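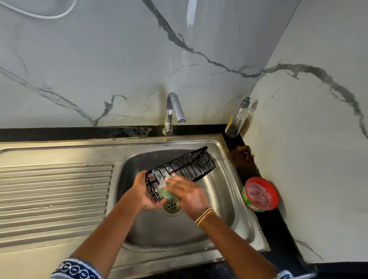

Shared Kitchen Inspection, Chidiac Building, Room 206
Date: August 7, 2026
Inspector: Lucienne Langlois
Copy to: Jad Chamoun

Extinguisher mounted, pin and seal in place: PASS
Extinguisher tag current: PASS. Last signed in June.
Exit path clear: FAIL. Boxes marked Nunora stacked inside the door. Move to storage.
GFCI outlets trip and reset: PASS, 2 tested.
Cords and plugs: FAIL. Kettle cord has a split jacket near the plug. Tagged out; replace the kettle, do not tape.
Refrigerator temperature: PASS
Dish racks and drainers free of residue: PASS
Sink drain and trap: PASS, no leak at the slip nut.
Cleaning products labeled: FAIL. One spray bottle with no label. Contents unknown, removed.
Range hood filter: N/A, no range.
First aid kit: PASS with comment. Burn dressings low, reorder.
Under-sink shutoff valve: PASS with comment. Stiff, turns fully.

Open items go to J. Chamoun. Reinspect failed lines only.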